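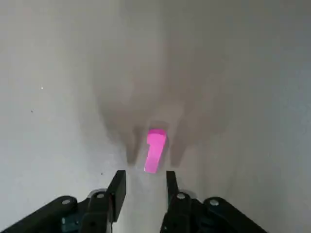
One pink block. Plenty of our favorite mornings start with less.

Hi, and welcome to Stillomus! I started this little learning playroom in February with one big table, a shelf of secondhand puzzles and a lot of coffee. We're on the second floor of the Kariuki building (use the side stairs, the front door sticks), and we now have 34 families signed up, which still makes me grin when I open the mailing list.

What do we do? We play with shapes, numbers and blocks, slowly. Sessions run 90 minutes, and kids from 2 to 7 are welcome with a grown-up. I put out a few things at a time and leave the rest in the cupboard, because a table with everything on it just turns into a pile. If your kid wants to fit the same heart into the same tray all morning, great, pull up a chair!

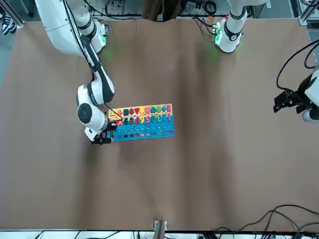
The number and shape board on the big brown table. The heart is the one everybody grabs first.

I get asked about this board more than anything else we own. Shapes go along the top, chunky numbers under them, and there are little colored pegs at the bottom for the patient ones. Please check pockets for pegs before you head home (mine too).

We also lend puzzles out through Jarkia, our borrowing shelf by the coat hooks. Take one, write it in the notebook, bring it back whenever.

Page updated 29 November 2025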